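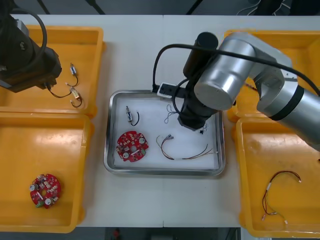 Small parts waiting in the steel tray, with four yellow bins set around it.

I have a drawer at home where dead electronics go. You probably have one too. So when I heard the Stordale repair room had started a parts sort, I took the drawer (the whole drawer, it was easier) and went over one afternoon in July.

The idea is simple enough. You bring in what you've got, anything with a screw in it, and the bits that might still be good get taken out and sorted into yellow bins, so the next person who needs a connector or a length of wire can look there before ordering a new one. Everything starts out in a steel tray with a white liner. I liked the liner. Drop a tiny screw on my kitchen counter and it's gone for a year!

Bent Thorlacius runs the room and he will talk about wire for as long as you let him. He told me the sort has taken in around 300 parts since it opened, most of them pulled from old radios, lamps and one very sad bread machine. Circuit boards are the hard ones. "People see a board and think it's all one thing," he said. "There may be one part on it somebody has wanted for months."

I could see why boards get the attention. The red round ones are kind of pretty – a hole in the middle, little parts all over, a small green bit near the edge. I'd have hung one on the Christmas tree. Wire harnesses are kept whole if the connectors look decent, and Bent asks that you please not snip them off at home to save space.

My drawer gave up 13 things worth keeping, and also a door key I had been looking for since spring. The rest went into a box for the recycling center. 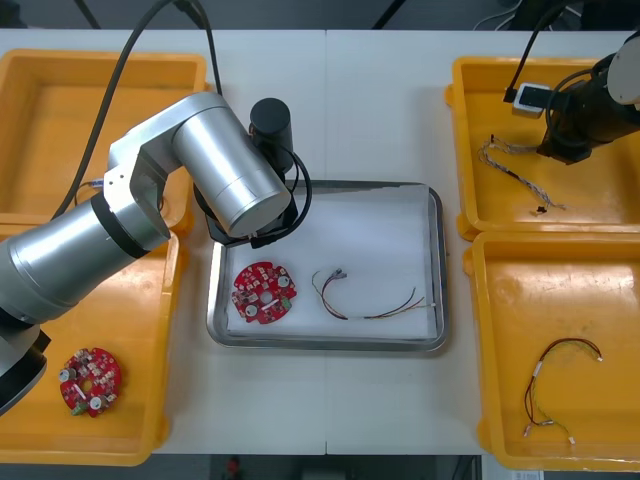 One red board in the lower left bin and another still on the liner.

Lech Stępień, who teaches the soldering evenings, wants more bins and better labels before fall. Right now a lot of the system lives in his head and Bent's, and they don't always agree. Coiled wire was a sore point while I was there.

The room is at 66 Witano Street, up the side stairs, and it's open afternoons until 6. Dropping off is free. Take the batteries out first, and leave anything with a picture tube at home. The next soldering evening costs $2, solder included, and I've put my name down – my hall lamp has been dark long enough.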